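Nellura Forum - Simulation and Grasp Planning
Thread: Collision meshes for irregular objects

brornham_ctl wrote (2023-10-27):
We request comments on the planner's default collision mesh.
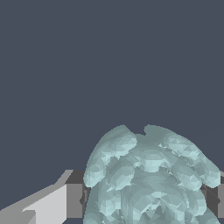
Convex hulls remain our standard for planning. They fill in concave areas, and on an object with a notch between its two upper lobes, contact points may be placed in open space.

dow_tooling replied:
We disagree. The hull passed 737 of our 1479 trials, and decomposition added 40 ms per query.

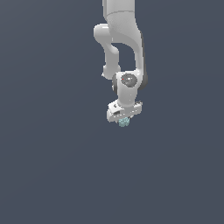

Wide view: arm with object at the gripper.

stedville_sim replied:
A pass rate under half does not support the hull - please post the decomposition results.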